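Left finger on the hand-held gripper stopped closing all the way again. Trigger comes back fine, finger stays wide. Chang-ho got the same on his shift, 5 times out of 116 grasps, always on cloth.
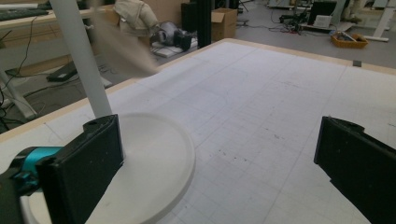
Orkell annex, December

Ran it over the grid paper by the white pole. Swapped the spring - no change. Backed the finger screw off a quarter turn and it closed, then stuck again after two more grasps. I suspect the linkage, last greased at 2,000 cycles. Tagged it out. Olumide has the spare. Don't use this one for the towel runs until Donal has had the base apart.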